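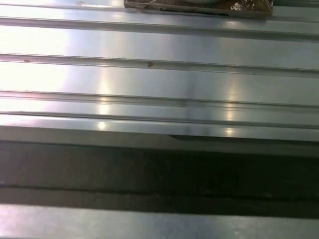

A cardboard tray on ribbed stainless steel.

Home | Services | Our Work | News | Contact

Loltetti opens a second support desk and takes on Millik's booking software

Share 2 | Comments 0

Hello from the Loltetti office! I'm Darcy Ruddock, I look after client projects, and I've been itching to share this one since August. We've agreed to take over the upkeep of Millik, the booking software used by 500 small venues, and we're opening a second support desk to go with it.

If you haven't come across Millik, it's the bit of kit behind the "reserve a table" or "book the hall" button on a lot of village websites. It was built well, but it has grown a few odd corners over the years (haven't we all), and its owners wanted a team who'd stick with it for the long haul. We spent a good while reading through the code before we said yes. I'll admit I brought biscuits to most of those meetings.

Our lead developer, Gillespie Kerr, is running the move. "We've gone through 3,000 old support tickets and 2,000 of them come back to the same calendar screen," Gillespie told me, "so that's where we're starting." The new calendar is already being tried out by a handful of venues, and I'm told the dreaded double booking warning finally makes sense!

The new desk will be in Aravena House, just across the car park from us, and it'll pick up calls from seven in the morning so that early risers aren't left listening to hold music. Existing Loltetti clients keep the same number and the same people. Nothing changes on your bill either.

Millik customers don't need to do anything for now. Your logins still work, your bookings stay where they are, and we'll write to you before we switch on the new calendar. Later on we'll be linking Millik to Vuvia, our own invoicing tool, for anyone who'd like deposits and bookings in one place. It's optional, and you can say no thanks.

If you run a venue and fancy testing the calendar early, drop me a line through the contact page and I'll get you set up. Press questions can come to me as well, and I'm happy to chat on the phone.

Darcy Ruddock
Client Projects, Loltetti

Previous | Next | Back to News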